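Penora Rebounding Study, project report (December)

We charted rebounds for the Penora women's team, 886 in all. Most came off the weak side, wich matched our guess.

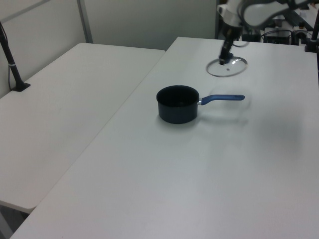
Ikura and Cusi games were charted twice. Second pass caught 100 missed tips. Slow work. 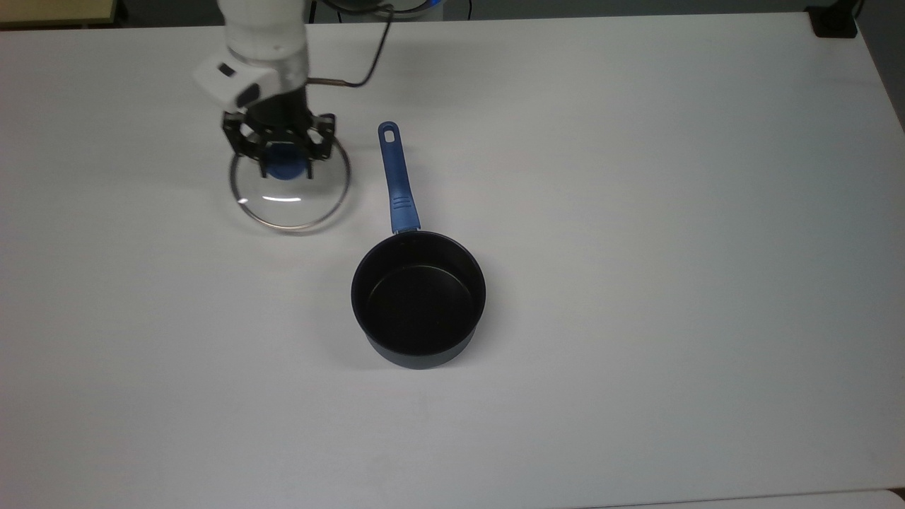
Black saucepan on the white table, gripper closed on a blue knob.

Guards got more long boards than expected. Deno film was bad, left out.

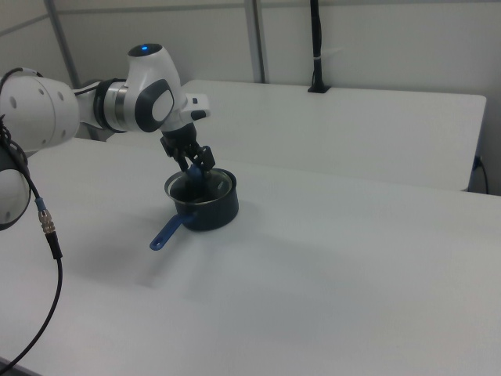
Box-outs next. Need a better court diagram. Low and close to the rim, like the gripper angled down into the pot, is were the easy ones went.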